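Wohnanlage Dultberg
Niederschrift über die Sitzung des Arbeitskreises Hauswirtschaft, April
Ort: Besprechungsraum Haus Lindgren
Beginn: 14.00 Uhr

TOP 1 Genehmigung der letzten Niederschrift
Die Niederschrift wird ohne Änderungen genehmigt.

TOP 2 Ablage dunkler Kleidungsstücke im Waschraum
Der Arbeitskreis befasst sich erneut mit der Frage, ob dunkle Oberteile künftig gerollt oder wie bisher gefaltet abgelegt werden. Nach dem Entwurf der Waschraumordnung sollen Schwarz und Dunkelblau gemeinsam in flache Ablagekörbe kommen, Rolle neben Rolle und ohne Übereinanderlegen. Die Körbe verbleiben bis zur Abholung neben der Waschmaschine. Für Haus Lindgren liegt ein Bedarf von 41 Körben vor, für Haus Mistargate wird mit rund 50 gerechnet. 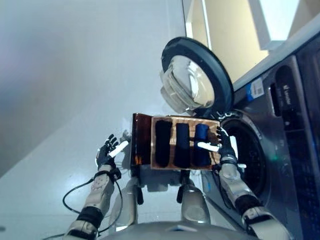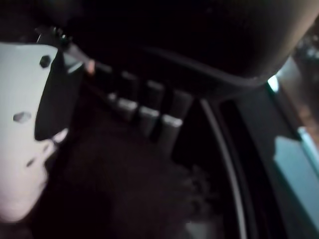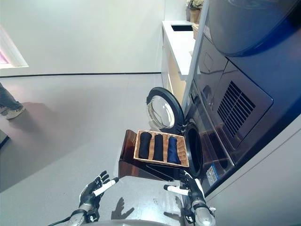
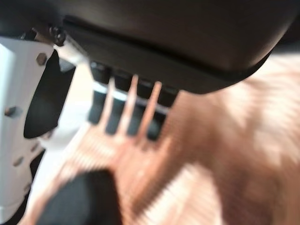
Aus der Runde wurde eingewandt, gerollte Hemden müssten vor dem Tragen doch wieder gebügelt werden, und bei sehr dunklen Farben sei Marineblau von Schwarz im Korb kaum zu unterscheiden. Man bitte deshalb um ein Etikett am Rand – oder um getrennte Körbe.

Der Arbeitskreis nimmt den Einwand auf. Hemden und Blusen werden aus der Regelung herausgenommen und weiterhin auf Bügeln ausgegeben. Über getrennte Körbe wird nach der Probezeit entschieden.

Beschluss: Die Rollablage wird in Haus Lindgren für 2 Monate erprobt. Einstimmig bei einer Enthaltung.

TOP 3 Beschaffung
Das Angebot der Firma Helex über 100 Etiketten mit Halterung wird angenommen. Die Bestellung der Körbe für Haus Mistargate wird zurückgestellt.

TOP 4 Verschiedenes
Das Flusensieb der hinteren Maschine ist zu reinigen – der Aushang dazu wird erneuert.

Ende der Sitzung: 15.20 Uhr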